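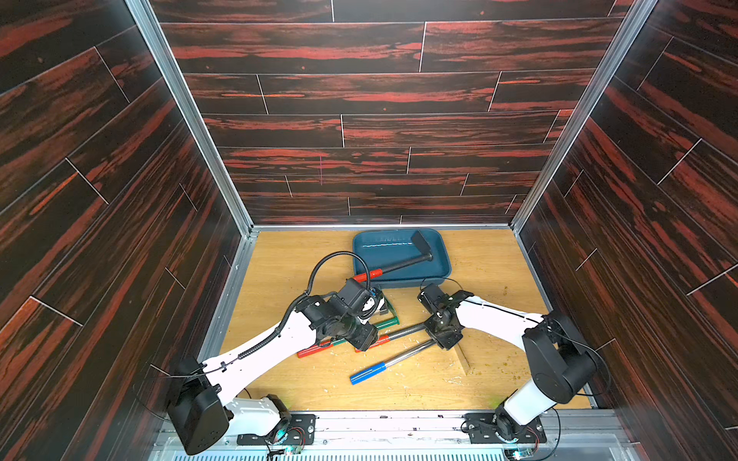

Did the well at Woladbridge really grant wishes?

Eilif Nygård had lived beside it for 19 years and had never seen it grant one.

People came anyway. They parked on his grass in April, when the lane was soft, and left ruts he had to rake out by hand. They dropped in coins and folded notes. Then they went to the Mindska and ate soup, and told each other they felt lighter. Eilif thought anyone would feel lighter after throwing money down a hole.

The woman who knocked that evening didn't look like the type. She had a gray coat and a ledger under her arm.

"I'm told you keep the list," she said.

"What list?"

"Of the ones that came true."

He laughed at her, which was rude, and then let her in, as it had started to rain. She put the ledger on the table. It held 722 wishes, she told him, all copied from notes her aunt had fished out with a net over the years. Next to 572 of them the aunt had drawn a small star.

"Your aunt drew stars," Eilif said. "I could draw stars."

"She wrote to them. They wrote back."

"People who get nothing don't write back. And what did they wish for? Rain in a wet month. A baby, when they were already trying."

She turned the pages without arguing, and that bothered him more than an argument would have. Some of the wishes were silly. One man wanted his brother's boat to sink. It had a star.

The stars were what he kept looking at. They were all the same size, done in the same flat ink, and he had never trusted a tidy record.

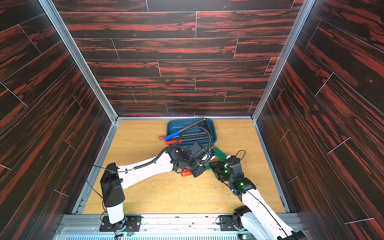 A wish ought to leave a mess behind it, Eilif believed, if it did anything at all. He went to the drawer and dug past string and dead batteries for something to write with. All he came up with was a marker with a red cap. He found an entry near the back, in a child's spelling, asking for the dog to come home. No star.

"That was mine," the woman said.

"And the dog?"

"He came back after nearly a month. My aunt said it didn't count. He was thin and he bit me."

Eilif held the marker over the page for a while. Outside, another car was pulling onto his grass.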